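3.2 Leaf moisture and sorting before rolling

Wrapper leaf for premium cigars is sorted by hand in most factories, and the moisture of the leaf at the time of sorting has a strong effect on how much of it is later rejected at the rolling table. Leaf that is too dry cracks along the side veins when it is stretched. Leaf that is too damp tears less often but darkens unevenly in storage, and buyers tend to return boxes in which the color varies from one cigar to the next.

The trials reported in this section were carried out at the Grulau sorting house during August. Each lot consisted of 60 hands of shade-grown wrapper, taken from bales of the same crop and the same priming. Lots were rested for 8 hours in the casing room before sorting. Two sorters worked on each lot separately, and neither was shown the grades given by the other. Where their grades differed, the leaf was passed to Haiyan Lu, whose decision was final. 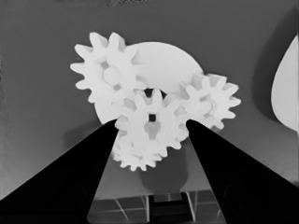 Figure 3. Simulated view of white gears and a flat disc between two gripper fingers.

Differences between sorters were most common in the middle color grades, where the leaf is neither clearly light nor clearly dark. Lamp type also mattered. Under the older lamps at Grulau, leaf was placed in a darker grade than the same leaf received at the Brurkville warehouse, where the sorting tables stand beneath north-facing windows. Maksymiv noted the same pattern in his earlier work on binder leaf - although his lots were smaller and had been rested for only 3 hours.

Rolling was done by the regular staff of the factory, who were not told how the leaf had been cased. A wrapper was counted as rejected if it split, showed a hole larger than a pinhead, or had to be patched near the head of the cigar. Wrappers set aside for color alone were recorded separately and are treated in the next section.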